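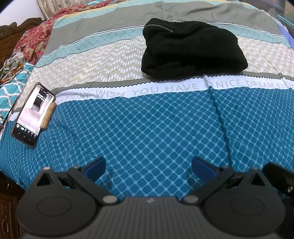 Nikness睡眠与环境研究所
“Kemov居家睡眠环境追踪研究”第二阶段受试者招募公告

为进一步了解城市居民在自有住所中的睡眠状况，以及卧室温度、湿度、光照、噪声和寝具使用习惯与睡眠质量之间的关系，Nikness睡眠与环境研究所（以下简称“本所”）现面向社会公开招募“Kemov居家睡眠环境追踪研究”第二阶段受试者。本研究方案及知情同意书已经本所伦理审查委员会审查批准。现将有关事项公告如下。

一、研究背景

现有睡眠研究多在实验室内进行。受试者在陌生的房间和床铺上过夜，所得数据与其日常睡眠之间往往存在差异，第一夜尤为明显。本研究以受试者自己的卧室为观察地点，不要求更换床垫、床单、被褥或枕头，也不对就寝和起床时间作统一规定，由受试者按平日习惯生活，研究人员仅对环境与睡眠进行记录。

第一阶段为问卷调查，共发放问卷1,955份，收回有效问卷1,817份。调查内容包括卧室朝向、同寝人数、寝具更换频率、睡前用餐与饮水情况、夜间醒来次数及日间困倦程度。问卷依靠受访者回忆填写，对入睡时间和夜间觉醒的估计难以核对，因此第二阶段改以入户布设仪器和逐日填写日志相结合的方式进行。

第二阶段拟招募109人。未参加过第一阶段问卷调查者同样可以报名。

二、招募对象

报名者应同时符合下列条件：
1. 年龄在20至65周岁之间，性别不限；
2. 在现住所连续居住满六个月，且观察期内无搬迁或装修计划；
3. 有固定卧室和固定床位，可与配偶、子女或其他家庭成员同寝；
4. 能够阅读中文并独立填写睡眠日志；
5. 观察期内在外过夜不超过两晚；
6. 自愿参加，并能签署书面知情同意书。

与他人同床就寝者报名时，须征得同寝成年人的同意。同寝者本人不佩戴任何仪器，但卧室噪声与温湿度记录不可避免地反映其在室内的活动，故须另行签署一份告知书。

轮班工作者可以报名。本研究为轮班工作者单列一组，请在报名表“作息类型”一栏中如实注明班次安排。需要频繁变更班次、无法提前一周确定排班的，请先与招募办公室联系。

三、不宜参加的情形

有下列情形之一者，本阶段暂不纳入：
1. 已确诊中度以上睡眠呼吸暂停，正在使用呼吸机治疗；
2. 近三个月内开始服用、停用或调整镇静催眠类药物；
3. 妊娠期或产后一年以内；
4. 家中有未满两周岁的婴幼儿需夜间照料；
5. 腕部皮肤有破损、湿疹，或对硅胶材料过敏；
6. 体内植入起搏器等电子装置；
7. 同期参加其他机构的药物或器械临床试验。

第2项中的药物包括中成药和标明助眠用途的保健食品。报名者如不能确定自己所用产品是否属于此类，可在筛查访谈时携带包装，由研究医师判断。报名者不得为参加本研究而自行停药。

四、研究内容与时间安排

每位受试者的观察期为连续29晚。全部入户工作自二月起分批进行，具体批次由招募办公室与受试者商定。

（一）筛查访谈。通过初审的报名者须到本所接受一次访谈，用时四十分钟左右，内容包括健康状况询问、睡眠量表填写及研究流程说明。访谈当日不抽血，无须空腹。

（二）入户布设。由两名研究人员上门，在卧室内放置温湿度记录仪、照度计和声级记录仪各一台，并发放腕带式活动记录仪一只。全部仪器均为独立摆放，无须打孔或粘贴，也不连接住户的无线网络。研究人员将测量房间尺寸、记录门窗位置，并登记床垫、床单、被套和枕套的材质。请受试者尽量保留寝具上的洗涤标签，标签已剪去的，按受试者所述登记，并注明“未经核对”。

（三）逐夜观察。受试者每晚就寝前戴上腕带，起床后摘下，并在一小时内填写当日睡眠日志。日志为纸质，每日一页，内容包括熄灯时间、最终醒来时间、夜间起身次数、睡前两小时内是否饮用含咖啡因或酒精的饮料，以及当晚是否使用空调、风扇或电热毯。更换床单、被套或增减被褥时，请在相应页的“寝具变动”栏中填写。漏填的日志不必补写，请在页首画一斜线后保留原页。

（四）中期回访。观察期过半时，研究人员以电话方式回访一次，了解仪器使用情况和有无不适。回访一般安排在晚间七时至八时之间，受试者也可另行指定时段。

（五）仪器回收。观察期结束后三个工作日内，研究人员上门收回仪器和日志，并请受试者填写结束问卷。

五、关于声音记录的说明

声级记录仪只按分钟存储声压级数值，不录制、不传输声音内容，事后无法由数据还原谈话或其他声响。本研究不在受试者住所内安装摄像设备。入户登记时如需拍摄寝具标签，由研究人员当面征求同意，照片交受试者过目后方可存档。受试者不同意拍摄的，改为手写登记，不影响参加研究。

六、受试者权益

（一）补贴。完成全部观察的受试者，本所按公布标准发放交通补贴和误工补贴。中途退出者，按实际完成的夜数折算发放。补贴以银行转账方式支付，不以现金或礼品代替。因仪器故障造成数据缺失的，该夜视为已完成。

（二）个人报告。观察期结束后，受试者可获得一份个人睡眠与卧室环境报告，载明各夜卧床时长、估计睡眠时长及室内温湿度变化。报告仅供参考，不作为疾病诊断依据。如筛查或观察中发现需要就医的情况，研究医师将书面告知本人。

（三）退出自由。受试者可随时退出，无须说明理由，亦不影响其今后参加本所其他研究。退出时可选择保留或删除已采集的数据；数据完成匿名汇总后，技术上无法再行删除，汇总日期将在知情同意书中列明。

（四）信息保护。姓名、住址和联系方式与研究数据分开保管，研究数据仅以编号标识。发表论文或公开数据时，不出现可识别个人或住所的信息。

（五）仪器损坏。正常使用中发生的损坏由本所承担。腕带遗失的，请于次日前告知招募办公室，以便补发。

七、受试者须知

观察期内请保持仪器位置不变。因清扫需要移动的，清扫后放回原处即可。请勿用织物覆盖温湿度记录仪，也请勿将其移至窗台或暖气上方。腕带可防溅水，洗浴及游泳时应取下。家中饲养宠物的，请在报名时注明宠物种类及其夜间是否进入卧室，研究人员将据此选择仪器摆放的高度。

受试者不必为入户布设专门整理房间或换洗寝具。本研究关注日常状态，临时更换平时不用的床品，反而会使登记内容与后续记录不一致。

八、报名方式

有意参加者可任选下列一种方式报名：
1. 到本所一楼接待处领取并当场填写报名表，接待时间为上午九时至下午四时三十分；
2. 到Vavidel社区服务中心或Yurt社区图书室服务台领取报名表，填写后投入服务台旁的收件箱，由本所定期取回。

报名表须本人填写并签名，不接受代报。每户限一人参加，同一住所有多人报名的，以先收到的报名表为准。报名时无须提交身份证件复印件，筛查访谈时出示原件核对即可。

九、筛选与通知

招募办公室收到报名表后进行初审，并在十个工作日内以短信或电话通知初审结果。为使各年龄段、各类住房及不同作息类型的人数保持平衡，部分符合条件的报名者可能列入候补名单。候补者在有人退出时依次递补，名单有效期至入户工作全部结束为止。未入选者的报名表将在招募结束后统一销毁。

本所不向报名者收取任何费用，不推销床垫、床单、保健食品或其他商品，也未委托任何单位或个人代为收费。入户人员均佩戴本所工作证，受试者有权在开门前要求核验。凡以本研究名义收取费用或推销产品的，请拒绝并告知本所。

十、联系人

研究负责人：Helmi Harju（研究方案、伦理及数据使用事宜）
招募与入户协调：Doğukan Kırmızıgül（报名、时间安排及补贴发放事宜）

受试者对研究过程有异议，或认为自身权益受到影响的，可直接向本所伦理审查委员会秘书处书面提出，不必经由研究团队转交。秘书处信箱设于本所一楼接待处右侧。

本公告所列事项如有调整，以本所公告栏最新张贴的版本为准。招募名额满后，接待处及上述两处服务点将停止发放报名表。

Nikness睡眠与环境研究所
Kemov研究招募办公室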